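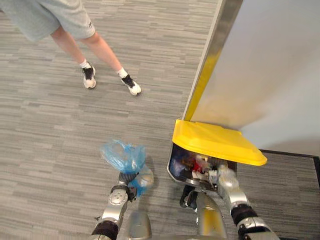

Mutua Khaemba: Yellow lid is supposed to mean packaging only where I work, and people still put everything in it. Lids don't sort trash. If you want less of a mess on the carpet, empty the bin twice a day and leave the color alone.

Posted in January by urrego_b
4 comments - 10 shares

My question was more about the spot than the color. We have one bin with a yellow lid at the foot of a gray partition, on low-pile carpet, and it serves the whole floor at Ilov. Wrappers end up next to it by 3 p.m. Facilities wants to move it into the kitchen. I say it stays by the walkway, where people pass it.

jeditz_floor2
Keep it by the walkway. We moved ours to the kitchen at Jeditz and the desks filled up with cups and wrappers inside a week. Moved it back in January. We have roughly 100 people on the floor and one bin per row works fine.

ilau77
Disagree. A bin in a walkway gets kicked. The carpet in front of ours had to be replaced, and it was 600 for a few tiles and the labor. Put it on hard floor where you can mop.

urrego_b
Ours is against the panel, out of the way of feet. Carpet tiles are streaky gray so they hide a lot, but crumbs still get ground in.

jeditz_floor2
Then vacuum that strip every evening and you're done. Also check the lid. A flat lid that covers part of the opening makes people drop things from above and miss - ours was like that until we took it off. 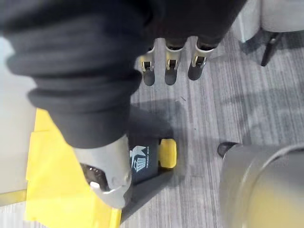
Last edited: January, 4:10 p.m.

urrego_b
There's the icon, the little figure dropping litter in a bin. White on navy plastic. Is that enough of a label, or do I need a printed sign on the wall as well?

ilau77
Nobody reads signs. The icon is fine. I'd still move the bin.

Mutua Khaemba
The icon only tells them it's for litter. If you want cups kept out you have to write "no cups" in big letters, at eye level. And empty it twice a day.

urrego_b
Okay, trying the noon emptying first. The bin stays where it is until the end of the month.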